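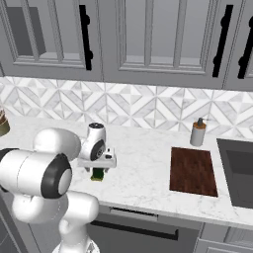 Rattana Sriwong thought the ending was cheating, and told me so before I'd sat down. You can't kill the uncle in the last paragraph, she said, when he's been the only one doing the dishes.

I'd read 14 pages aloud to the Ollgate Writers' Circle. Three people had stayed awake, one of them with effort.

"He dies of regret," I said.

"He dies of page 14," said Rattana. "What does he regret?"

I hadn't decided. I'd been hoping it would come across in the weather, and there was a lot of weather - it rained from page two onward, even in the bit set in a lift.

She handed back my pages. In the margin beside my favourite sentence she'd written *who is the colour grey for?* 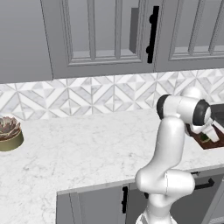

*The marble counter and the sink.*

I went home and let the uncle live. By June he'd remarried, bought a share in a ferry and stopped speaking to me altogether. Rattana says it's much better. She wants to know what happens to the ferry.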